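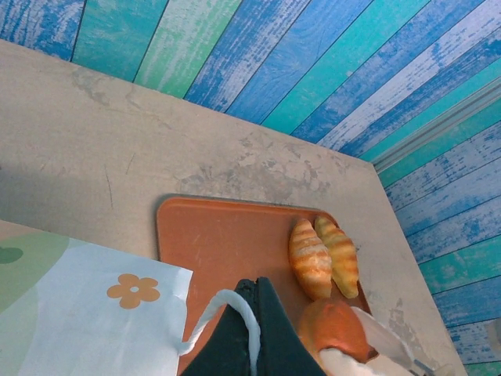

Wrist cam, pastry side of the tray. Cable is riding over the finger again.

Two-arm bread bagger, shared shop build, looking for holes in it
Workshop Builds > Arms and Grippers

kheydari
9:14 pm

Some of you saw my thread in July where I said I would never build one of these. I share bench space at Prorevano with Ryota Ebihara and Elisa Amato, and the two of them wore me down. So we have a pair of arms on a rail now, and the job is to get bread off a tray and into a bag. One arm deals with the bag, the other with the bread. It's a practice job. We don't have a bakery and we aren't selling anything.

I'm the doubter in the group and I'd like more doubters. My worries, in no order:

1. The cabling was done last and looks it.
2. The bag is harder than the bread and we've spent most of our hours on the bread.
3. I don't trust our own numbers.

On number 3, we've logged 356 runs. Ryota wants to post a success rate. I said no one posts anything until we get to 400 and until all three of us agree on what a success is, because right now we don't. Elisa counts a roll that ends up in the bag. I count it only if the bag ends up somewhere you could pick it up and walk off with it.

Tear into it please.

saltlake_servo
9:31 pm

Fix the cable first. A cable lying across a finger is a cable that's going to get pinched, and then you'll spend two evenings chasing a fault that comes and goes. Also it's in front of your camera. Whatever you're running has to look past it every time and it won't be in the same place every time.

mrs_torque
9:40 pm

Disagree with servo on the order. Cable is ugly but it's an hour's work. The thing I'd want to know is why two arms at all. I bag bread with one hand and my hip.

kheydari
9:58 pm

The hip is the second arm.
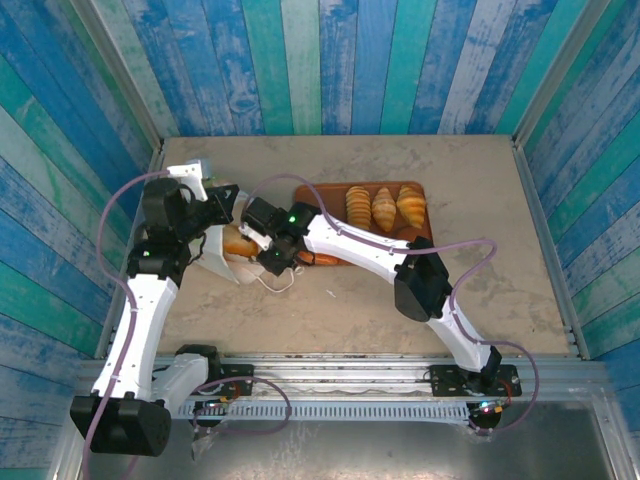
My real beef with the two-arm plan is that it doubles the ways to be wrong and I can't see that it doubles anything else. Every calibration error on the left side gets added to one on the right. Elisa says a limp bag has to be held or it folds shut the moment something touches the rim, and I can't really argue with that. With a plastic bag like that one, hanging open under the left wrist with the roll sitting inside, I don't know how you'd do it one-handed without building a stand. But then I'd say build the stand! A wire hoop costs nothing. A second arm cost us a lot more than nothing, and it brought its own motors and its own purple sleeve to route.

mrs_torque
10:06 pm

See, you talked yourself into my position.

r_ebihara
10:22 pm

Ryota here, the one being complained about. A hoop works for one size of bag. We tried one, a bent coat hanger clamped to the table edge. It held the one bag we bent it for. Switch to a paper bag with handles and the hoop is no good at all. The arm doesn't care which bag it is, or at least it cares less.

I also think Kourosh is being hard on the cabling. The purple sleeve on the long links is fine. It has slack where the elbow needs slack. It's the stuff at the wrist that's bad, the thin wires that hang down below. Those are on my list.

saltlake_servo
10:30 pm

How long has it been on your list

r_ebihara
10:33 pm

A while.

chingwen_c
10:51 pm

I ran a similar pair for a winter. Some advice, take it or leave it.

Put the slack on the outside of the elbow and nowhere else. A big loop by the base looks generous but it catches on things when the shoulder turns. Ours snagged on the corner of the rail and pulled a connector out.

Tie the wrist wires to the last link with something soft. Tape creeps. Zip ties cut. I use the hook-and-loop strap Kevberg sells for garden hoses, cut down the middle lengthwise.

Don't share one power supply between the two. Everybody does it and then both arms sag together when one of them stalls.

On the numbers I'm with Kourosh. Write the rule down before you look at the count.

fuse_addo
7:12 am

Morning crowd checking in. I'd go further than Ching-wen. I don't believe any success rate from a home build where the same three people set the tray, ran the arm and scored the run. I've done it myself. You nudge the roll a little toward where it likes to be. You don't even know you're doing it. Have somebody from outside set the tray with their back to the screen.

And 356 of what? Same bread, same bag, same spot?

kheydari
7:40 am

No, and that's half my complaint. We kept changing things. Paper bags came in partway through, and the tray got more crowded as people felt confident, so the early runs and the late runs aren't the same job. The log has a column for bag type that Ryota fills in and Elisa and I forget to. 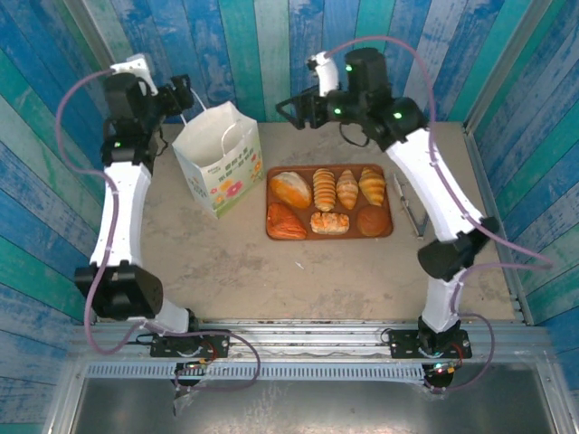 If I throw out every run with that column blank, we lose a big chunk. If I keep them, I'm averaging plastic with paper and easy trays with full ones, and the number at the end means whatever we'd like it to mean. I'd sooner start from zero with a fixed list of setups and a coin toss for which one comes next. Ryota groaned out loud when I said it.

fuse_addo
7:55 am

Start over. It's annoying for a week and then you have something.

That last picture is a good example by the way. Paper bag with one corner toward the front. Was it meant to be at that angle, or is that how it got set down? If nobody wrote it down you can't tell later if the angle mattered.

kheydari
8:03 am

I don't know. Which I suppose is your answer.

elisa_amato
12:26 pm

Reading this at lunch and I want to stick up for the build a little, because you'd think from Kourosh that it just sits there blinking.

The paper bag is the better bag. It stands up by itself. You get an open top, and the handles give the gripper something thin to go for. I was the one who pushed for paper. The left arm comes in at the handle from the side, the right one stays back over the table until the bag is settled. I like that it waits. Kourosh thinks the waiting is wasted time, but when they both moved at once we had collisions, and he was the one yelling.

Where I agree with him: the bread varies more than we admit. A long ridged roll and a smooth round bun don't want the same grip. A croissant with a taper at both ends is its own problem. We've been using one closing force for everything.

saltlake_servo
12:41 pm

One closing force for everything is wild. Flaky pastry and a round bun?

There's also a pair of metal tongs lying right beside the tray, under the arm. If those aren't part of the job get them off the table. Metal, shiny, and right where the forearm goes.

elisa_amato
12:48 pm

Fair on the tongs. There's an idea of having the arm use them one day. I'm for it, the other two aren't.

mrs_torque
1:15 pm

Please no tongs. You can't hold a wire out of the way and you want to give it tools.

r_ebihara
6:37 pm

On grip, I spent the early evening on fingertips. The white printed tips are my design, and I know they don't match. One has ridges down the inner edge and the other is straighter with an elbow in it. I wanted to see if the ridged side did anything for round things.

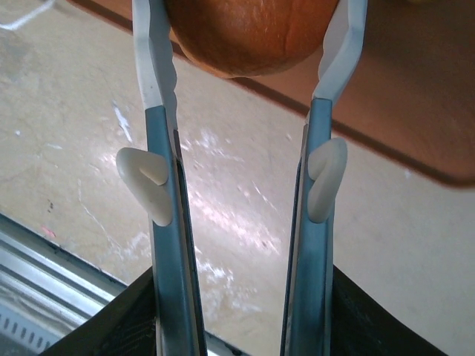 Round orange object between the white tips, looking down past the metal bars to the shop floor.

I think the ridges help. I'd call it a feeling and not a result, before Fuseini gets to me. The elbow on the other tip was meant to get behind a roll, and I'm less sure of that one. If anybody has printed tips in something softer I'd take advice on wall thickness. Mine have a bit of flex at the very end and none lower down.

fuse_addo
6:52 pm

Too late, I'm here. Change one tip at a time. With two different shapes on the same gripper you'll never know which of them did the work.

Also, a hard round thing proves very little about bread. If it's a piece of fruit it'll put up with a squeeze that would wreck a croissant.

r_ebihara
6:58 pm

Yes. It was on hand.

chingwen_c
7:20 pm

For soft tips, I went to a thin wall with a hollow behind it and glued a strip of Wanholm drawer liner on the face. Looks awful. Grips anything dry. Powdered sugar kills it, and so does flour after a while, so wipe it down between runs and write in the log that you did.

saltlake_servo
7:34 pm

Does anyone else think the floor being visible past the table edge in that wrist view is going to be trouble? Bright patch right between the fingers. Mine used to chase glare like a cat.

elisa_amato
7:49 pm

It bothers me too. Over the table it's calm, over the floor it's all paint marks and shine. I've asked for a mat.

kheydari
9:05 pm

OK. What I'm taking to the other two tonight, and they can yell at me in person:

Wrist wires get strapped before anything else runs. Ryota's job, and I'll stand there.
Mat on the floor in front of the bench.
Tongs in the drawer.
Matching tips, ridged both sides first, then straight both sides.
Log starts over at zero. Bag type and bag angle written down before the run. Success means roll in the bag and the bag standing or held, no hand reaching in.
Someone from the Bianchini bench next door sets the tray.

I still think a hoop and one arm would get us most of the way, and I'm going to run the hoop as one of the setups so there's something to compare against.

mrs_torque
9:11 pm

Run the hoop with paper bags too or it isn't a fair fight.

r_ebihara
9:19 pm

The hoop doesn't fit paper bags. I said that.

mrs_torque
9:20 pm

Then bend another coat hanger.

elisa_amato
9:42 pm

We have 2 left in the closet. I'll bring pliers.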